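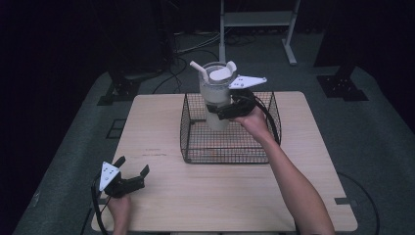 What do you put under a tumbler in a wire mesh basket so it doesn't tip?

A folded dish towel or a cut piece of shelf liner. The mesh has some give to it and a tall cup with a narrow bottom will lean.

gredine_371
Or skip the basket. I've never understood these. Open top, no dividers, one tall cup rattling around in it. A cup with a lid and straw stands up fine on a table.

Seul-gi Jin
It's for carrying. I take mine from the kitchen to the desk with a snack and my keys in the same basket. One trip.

gredine_371
And how often does the cup go over on the way?

Seul-gi Jin
Twice since February. Both times the lid was on, so I lost a few drops out of the straw hole.

Innes2
Spill-proof lids are mostly marketing if there's a straw in them. Mine leaks if I look at it wrong. And with mesh it goes straight through onto the table. Milky drinks are the worst, they dry in the wires and you need an old toothbrush to get it out.

dundis
Disagree on the mesh. Solid bins hold the puddle and you find it 7 days later by the smell. At least with wire you see it.

Innes2
You see it on your wood table, sure. Light wood too, if it's like mine. Enjoy the ring.

sivel_mom
shelf liner worked for me, the bumpy kind. towel just got gross

gredine_371
So now it's a basket plus a liner plus a toothbrush, to hold one cup. I'd still like to hear what's wrong with a tray.

dundis
Trays slide. Next question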